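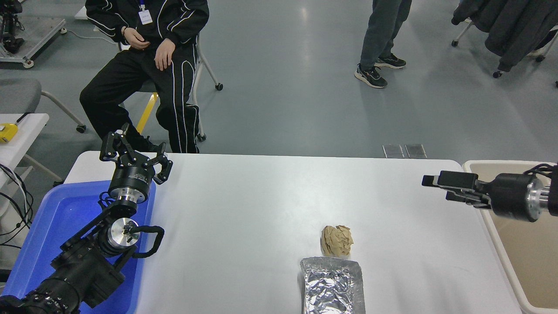
News from the sorting station

In September we started the second round of recordings at the Henerberg site, and the work goes slower than in our plan, but it goes well. The task is waste sorting with two arms. The current set uses crumpled paper and foil trays, with a blue tray at the left end of the table and a tan bin at the right end. An operator guides the arms through the whole task and the system saves every movement together with the camera views. Later the model Allora will learn from these examples.

We have now 84 accepted episodes of paper and foil. Another 17 were rejected, mostly for one of two causes: the operator stopped too long in the middle, or the gripper pushed the object instead of taking it. Paper is the more difficult one. A ball of paper has a different shape each time, and it becomes flat if the fingers close too strong. Foil trays have their own problem - the shine changes a lot when somebody moves a lamp.

One request to all operators. Please put the objects in a new place before each episode, also when you are in a hurry. In the first round we had 37 episodes with the paper almost in the same spot, and the model learned the spot very well and the paper not so much. We had to record them again.

The colleagues from Gallegos will send us a box of plastic cups and lids for the next set. Before this we must finish nine more episodes where the right arm begins. Operators who want a morning turn can write their name in the Alatside sheet, afternoons are full until the end of the month.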